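Stirkier: council votes and party switches in one place

Welcome! Stirkier is an open collection of roll-call votes, motions and party membership records from the local council of Greltska. If you have ever wanted to know who voted for what, and which party they belonged to on the night they did it, you are our kind of person and we are very glad you found us.

Why we made it

The council publishes its minutes, which is great, but it publishes them as long scanned booklets with the votes tucked into the running text. Szabolcs Fekete started typing them into a spreadsheet to settle an argument about a parking motion, and then he kept going (and going!). Kristóf Barta joined to write the parser, Margit Somogyi took over the party records, and by the time we had a full council term on file it seemed silly to keep it on one laptop.

What is in the collection

There are 27 seats on the council and the data covers 8 years of sittings, with nearly 3,000 recorded votes. Everything comes as plain CSV files in UTF-8, comma separated, with a header row.

motions.csv has one row per motion: motion_id, sitting_id, title, short_title, mover_id, topic, outcome.

votes.csv has one row per member per motion: motion_id, member_id, vote. The vote column is one of yes, no, abstain, absent or unrecorded. Please keep absent and unrecorded apart! Absent means the minutes list the member as away. Unrecorded means the minutes give only a result and no names.

members.csv has names and seats, and memberships.csv has the party history, with a start month and an end month for each spell. A blank end month means the spell was still open at the last release.
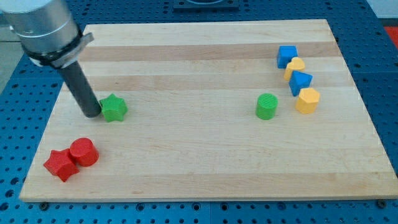 Cutting board on a blue perforated table.

Titles are kept in the original Hungarian. The short_title column is our own English wording, written by Margit and checked by Ottó Bárány, and we are pretty proud of it. Try searching it for "bus" and see how many evenings the council has spent on one turning loop.

How party membership is handled

This is the part we love most and also the part that took longest. Members change groups in the middle of a term, groups merge, and one of them (Brorasel) split and then came back together under the same name. We give the two Brorasels separate party_id values, brorasel_a and brorasel_b, so that nothing gets lumped together by accident. If you would like to treat them as one, the parties.csv file has a family column that does it for you.

To get the party of a member at the time of a vote, join votes.csv to motions.csv, bring in the sitting month from sittings.csv, and match it against the spells in memberships.csv. The script party_at_vote.py does all of this and writes a single wide table. Run it from the main folder:

python party_at_vote.py --out wide.csv

It needs Python 3 and pandas and nothing else.

Known gaps

Secret ballots, mostly on appointments, have totals and no names. We have 21 of them, all marked secret in the outcome_note column of motions.csv.

Two members in the early sittings share a surname and an initial. Where the minutes didn't tell them apart we left the vote as unrecorded and put both member_id values in notes.csv.

Amendments taken together in one vote are stored as one motion. The old parser split them up, so anything built on a release from before April will show more motions than the current one. Sorry about that, but the new way is so much cleaner!

Topic labels were put on by hand, and some are a judgment call. Is a new fence around the school "education" or "public works"? Bence Szabó says public works, and he did the labeling.

Using the data

The files are free to use, share and build on under CC BY 4.0. Please credit the Stirkier contributors and give the release number, which you'll find in version.txt. We'd be thrilled to hear what you make with it. A local paper has already charted attendance, and Zakaria, a small vote-browsing site, loads our files straight from the repository.

One request: please don't rank members by abstentions without reading the minutes first. The standing orders ask members to abstain when they have a personal interest, and the CSV doesn't say why anybody abstained.

Helping out

Corrections are very welcome, even one-letter ones. Open an issue with the motion_id, the page of the minutes and what you think it should say. If you read Hungarian and enjoy old scans, we have a folder called to_check that is full of treats, including several pages where the clerk wrote the count in the margin by hand.

Kristóf merges fixes to the code, Margit merges fixes to members and parties, and Szabolcs looks after everything else. New releases go out after each batch of minutes is published.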